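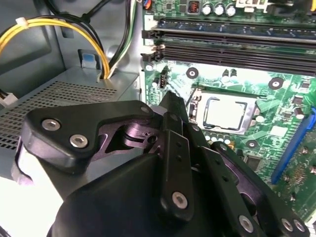 Processor seated in its socket, retention lever along the side, memory slots across the top of the board.

Home | Workshop | Kitchen | Laundry | Garage | Ask a question

Opening up an old desktop: tips for cleaning and checking the board

26/03/2020

An old desktop computer will often run for years longer if it gets a proper clean. Most of the work is dust. The rest is checking that everything on the motherboard is sitting where it should. You can do it on a kitchen table in 90 minutes, and the tools are cheap.

The notes below are for ordinary tower cases with a socketed processor. If yours is still under warranty, read the paperwork first.

Before you open it

Shut the computer down, switch it off at the wall and pull the power cord out of the back. Hold the power button in for 5 seconds to drain what's left in the board. Unplug everything else and take a photo of the back panel if you're not sure which plug goes where.

Work on a bare table. Carpet builds up static, and so does a woollen jumper. If you have an anti-static strap, clip it to bare metal on the case. Otherwise touch the metal of the case before you touch any part, and do it again each time you walk away and come back.

Put the screws in a muffin tin or an egg carton as they come out. Case screws and drive screws can look much the same but the threads are often different, and forcing the wrong one will strip the hole.

Dust

Take the case outside if the weather is dry. Use a soft paintbrush, 20 mm or so wide, kept only for this job. Brush towards the opening and let the dust fall out. Canned air is good for the corners. Keep the can upright and use short bursts, or it will spit liquid on the board.

Hold the fan blades still with a finger while you blow air on them. Letting them spin up fast can wear the bearings.

Don't use the household vacuum inside the case – the nozzle can build up static and it will happily swallow a loose jumper cap. Vacuum the floor afterwards.

Around the processor

Leave the processor alone unless you have a reason to take the cooler off. Once the cooler is off, the old thermal paste has to come off too. Wipe the top of the metal heat spreader with a lint-free cloth and a little isopropyl alcohol (90 per cent or better). Coffee filters work well and don't leave fluff. Wipe from the edge towards the middle so the paste doesn't end up in the socket.

Many sockets have a thin lever along one side. With the lever down the processor is held. If you do need to lift it out, unhook the lever gently, raise it all the way and take the processor straight up by its edges. Look for the small triangle or notch that shows which way round it goes back. It should drop in under its own weight. If it doesn't, stop and look again.

Fresh paste goes on as a blob the size of a grain of rice. The Guérin tube from the Brillville hardware store has been fine for us, and one tube does several computers. More paste than that only squeezes out the sides.

Memory slots

Push the latches outward and the stick will lift. Some boards have a moving latch at one end only. Brush out the slot with the dry paintbrush. If the gold contacts on the stick look dull, wipe them with the same alcohol and let them dry.

Line up the notch before pushing the stick back in. Press down evenly until the latches click up. It takes more force than most people expect – support the board from below if it flexes. A stick that's not fully home is the usual cause of a computer that beeps or stays black after a clean.

Closing up

Check for forgotten screws by tilting the case and listening. Tuck the cables clear of the fans. Plug in the power, keyboard and monitor and run it for a few minutes before putting the side panel back on.

We store the brush, strap and alcohol together in a Flustberg tin with a lid, well away from the paint gear. The Hornau precision screwdriver set lives in there as well. A light clean every April is enough for a computer on a desk. One that sits on the floor, or in a house with pets, will want doing twice a year.

3,432 views | Share | Print | 20 comments

Contact us | Copyright | Back to top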